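Service Robotics Board > Housekeeping and Hospitality > Good practice

Thread: Floor pickup rules for two-arm units, what do you have in writing?

wthiele
We are putting together a site rule sheet for litter pickup in guest rooms. I'm Waltraud Thiele, I run room trials at Clurna. The current draft is two pages and most of it came from our old vacuum procedure, so it says very little about arms.

What I have so far:
Bin goes on the floor on the bed side before the arms are enabled.
Arms stay below mattress height while a gripper is closed on anything.
No reaching onto furniture during a floor task.
Operator stays within reach of the stop button.

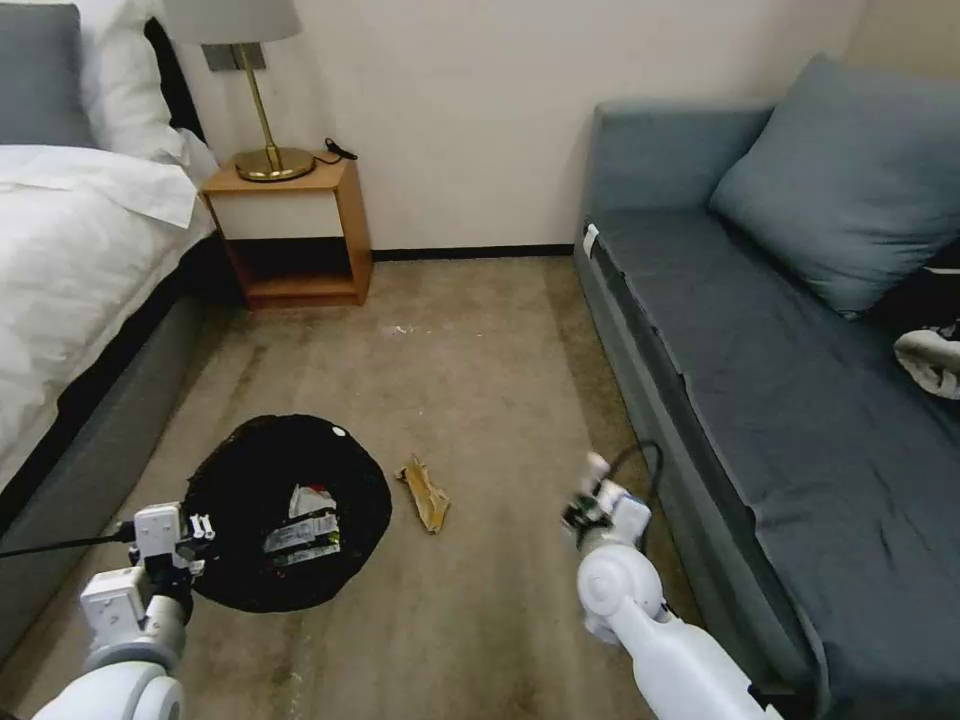 The part I can't settle is the speed limit. Our draft caps arm speed at 20 percent while a person is in the room and 85 percent when the door is shut and the room has been checked. Two of my operators think the second number is too high for a space with a lamp in it.

dustpan_dave
85 is too high. In a narrow aisle you gain maybe a few seconds per item and you lose all your margin. We run one speed for everything and the rule fits on one line.

klo_athumani
Disagree with Dave. At Athumani we had one speed for a long time and the operators got bored and started looking at their phones. Two speeds is fine if the switch is a physical key and it gets logged. What I would change is the wording on "checked." Checked by who, and how long does it stay good? Ours expires after 20 minutes.

wthiele
Good point on the expiry, I'll add it. We don't have a key switch. It's a menu setting right now.

klo_athumani
Then I'd hold off on two speeds until you do.

mreyes
Adding one from our sheet, on cables. Every cable outside the arm gets looked at through the full reach before the first pickup of the shift. Most of our stops came from a loop catching on furniture. It takes two minutes and people skip it all the time, so we made it a signature line.
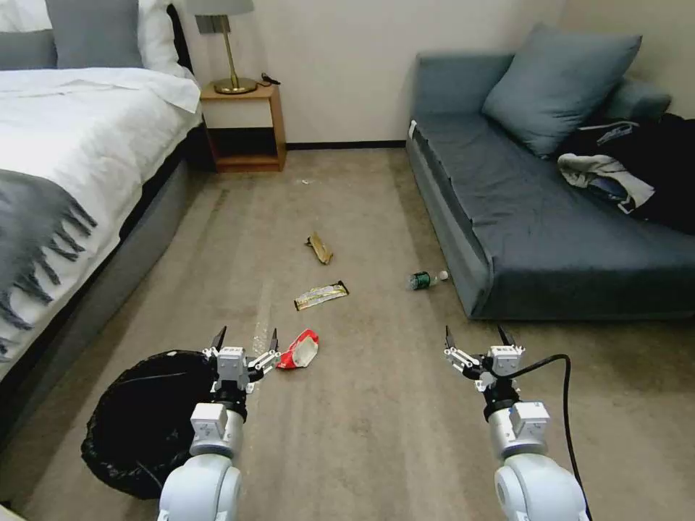
Does the rule sheet need to treat personal items on furniture separately from litter on the floor?
Treat them as two classes. Anything on a bed, sofa or nightstand belongs to the guest until a person says otherwise, and only items on the floor that match the litter list go in the bin. Clothing stays off the litter list wherever it is.

dustpan_dave
Agree with that one. I would add that a bottle with the cap on goes to a person. You can't tell from the head camera what's in it.

wthiele
That would take a lot of bottles out of the task. Our litter list has them in.

dustpan_dave
Then weigh it on the wrist sensor first and set a limit. But write the limit down.

gripwright
Nobody has mentioned broken stuff. Our sheet (we use the Flekivel template with changes) has a separate line for splintered wood, glass and anything with a sharp edge. Slow speed only, short carry, low to the floor, and a rigid liner in the bin. 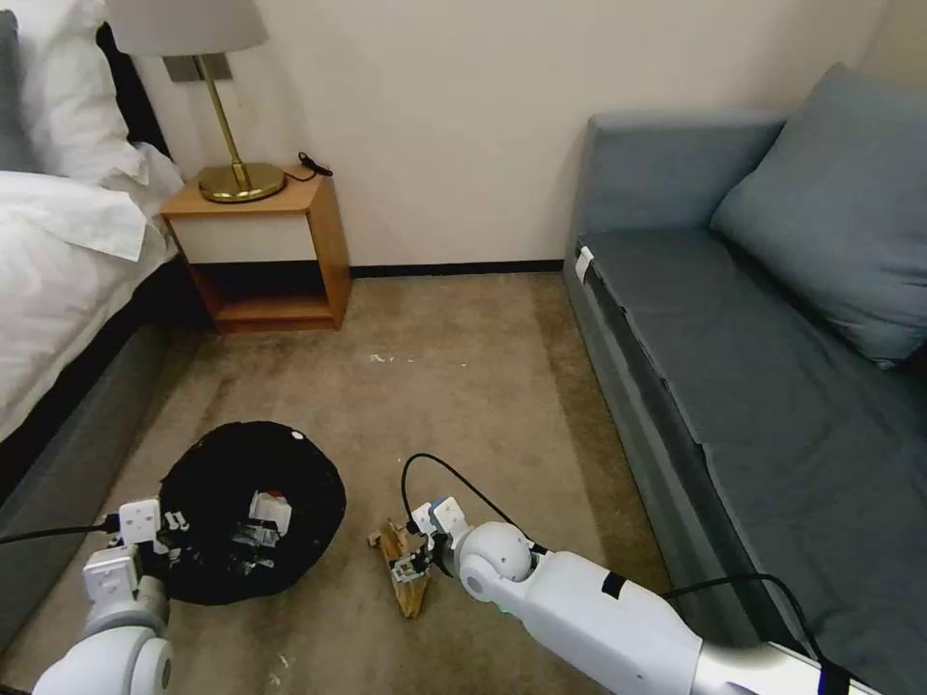 Broken wood in the right gripper, held low over the carpet.

klo_athumani
I'd go further and leave glass out completely. Wood I can live with.

gripwright
Fair. We only allow glass in pieces bigger than the finger pads, and I wouldn't fight hard to keep it.

mreyes
Wrappers need their own line too. Foil ones slip. We ask for a pause after the grasp and a second look before the arm moves sideways. If the piece drops twice, it's left for a person and noted. 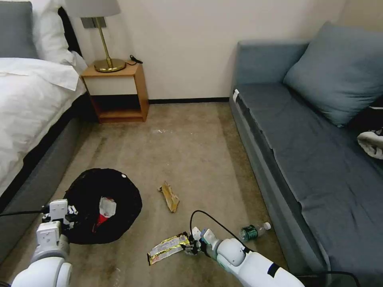 Snack wrapper just above the carpet, bin at the left arm.

wthiele
Thanks all. The next draft has one speed, the 20 minute expiry, the cable signature and a sharp items line. Glass is out. Bottles are still open on our side. I'll post the sheet in December after Trellus has read it.

dustpan_dave
Put a version number on it this time.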